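Keep the Worn Ones

Every February the toy drive at the Skevgate community center turns away used stuffed animals, and every February I think the rule is too broad. I understand a ban on anything torn or stained. A blanket ban on anything that has been owned before is a different matter.

Last winter the drive took in 2523 toys. Another 400 were sent back or thrown out, most of them plush. I sorted through two bags of the rejects at the Wendt Street hall, and almost all of it was fine. The seams held. The stuffing had not gone lumpy. A few needed a wash.
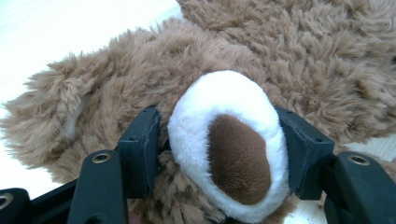 Long pile is the usual complaint. People say it mats, it traps dust, and it can't be cleaned. It can. Put the toy in a pillowcase, run it cold and gentle, and brush it out with a pet brush while it is damp. Short-pile patches need even less — a damp cloth is enough.

The thrift store in Grirketti has sold washed plush for years. Each one gets a tug on the eyes and a check along the seams, and it goes on the shelf for 2 dollars. Parents buy them, and the store does not have trouble moving them.

Our drive could copy that. It would take a washer, a table and one extra Saturday. I would sooner see the center spend its money there than on another case of new bears still in plastic.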